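Thread on robots and chores, as I keep getting asked whether a machine can clear up after a tea break yet.

Short answer: a bit of it, slowly, if you set the table out for it.

I run the canteen side at Jommont, so what I care about is cups. We get through 200 on a normal day, and somebody has to put every one of them somewhere.

A blue cup and a white surface, then. It's in both of these.
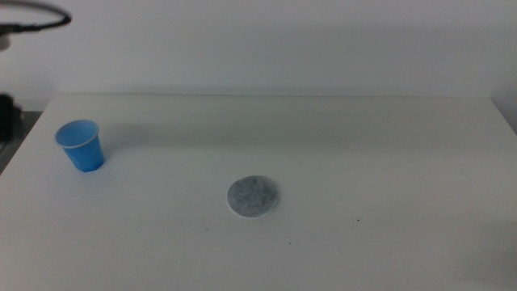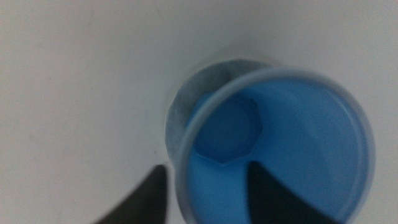
Plastic cups are harder than they sound. They weigh next to nothing, they tip, and if you squeeze too hard they fold. A person does it without looking.

Dishwashers sorted the washing years ago. Getting things off the table and into the rack is still done by hand in every kitchen I've worked in.

I asked Stomix in January what they'd want before quoting for a clearing arm. One kind of cup, one height of table, no cutlery. We have four kinds of cup and a lot of teaspoons.

I'd pay for one that did 50 cups an hour and could be left alone. The being left alone matters more to me than the speed.

For now we've bought a second trolley.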